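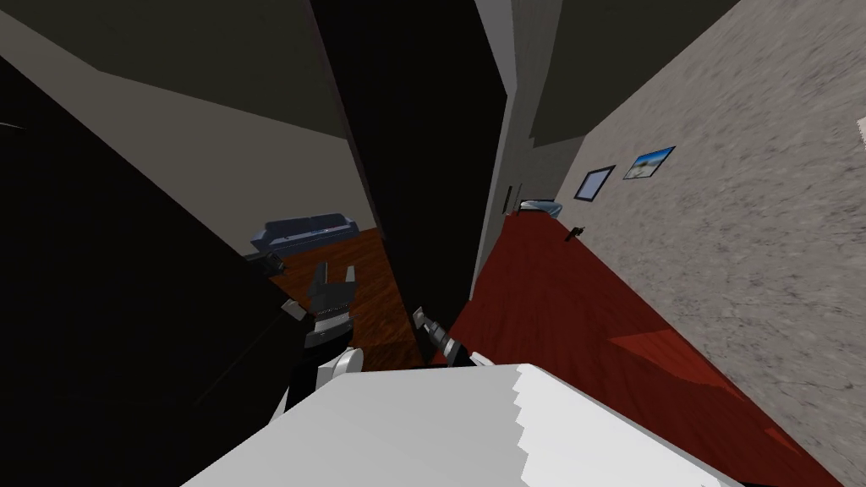 Both grippers out in the hallway of the simulated apartment, with the side room and its navy sofa past the black door.

I have been trying to decide between two grippers for the white mobile robot, and I wanted to do as much of the deciding as possible in simulation before I spent any money. The two I had in mind are the Darkermont and the Mustitz. The Darkermont is light and simple and costs less. The Mustitz weighs more but has better force feedback, at least according to the manual. I built models of both from the drawings and spent most of last week on them.

The apartment is one I have used before. It has a long hallway with a red floor and a room off to the side with a plank floor and a sofa. I like it for arm work because the hallway is narrow, and a narrow hallway finds problems quickly. In an open room almost any arm and any gripper will look good.

The first thing I tested was plain reach. I gave each gripper the same list of 14 target poses, most of them near the doorway and a few low down by the floor. The Darkermont got to all of them. The Mustitz missed three. All three misses were low targets close to the wall, where the extra length behind the fingers made the wrist run into its limit. I moved the mounting plate back a little in the model and got one of those back. The other two I would have to reach by turning the base first.

Next I looked at how the controller handled each one. I run Majali, which is an older controller, and I have kept it because I know its settings. With the lighter gripper it was fine on the defaults. With the heavier one there was a small wobble at the end of every fast move, and it took most of an evening to tune out. I ended up lowering the gain on the last two joints and adding a short ramp at the end of the motion. It is slower now but it stops where it should.

I also tried the same moves with Nillell, the newer controller a lot of people have switched to. It did better with the heavy gripper and needed no tuning. It did worse in the doorway. It likes to swing the elbow out wide, and in a tight space that means it plans, finds a collision and plans again. One move took over 5 seconds just to plan. There is a setting to keep the elbow in, but turning it on made some of the easy moves fail, so I went back to Majali for the rest of the week.

The camera view took some getting used to. I had it riding with the body, and when the body tilts the whole apartment tilts with it. For judging finger position I found it more useful than a fixed camera up in a corner, because you can tell right away when an arm is going to block the view of the thing you want to pick up. For judging distance to a wall it was poor. I printed the clearance numbers to the console and used those.

After that I left a batch running overnight on Monday. It was 2747 short moves, split between the two grippers, with the start pose shifted a little each time. The log is long and I have only gone through part of it. So far most of the failures are in the doorway, and most of those are the wrist touching the door and not the fingers. I had expected the fingers to be the trouble – they are the widest part when open.

Contact is the part I trust least. I set the finger friction by hand and it is a guess. Both grippers will hold a block in simulation at settings where I doubt a real one would, so I am not using any of the grasp results to choose.

For now I am leaning toward the Darkermont, mainly for the reach. I still want to run the low targets again with the base turned, and to try a shorter mounting plate on the Mustitz. If the shorter plate gets the last two targets back I will have to think about it some more. The rest of the log comes first.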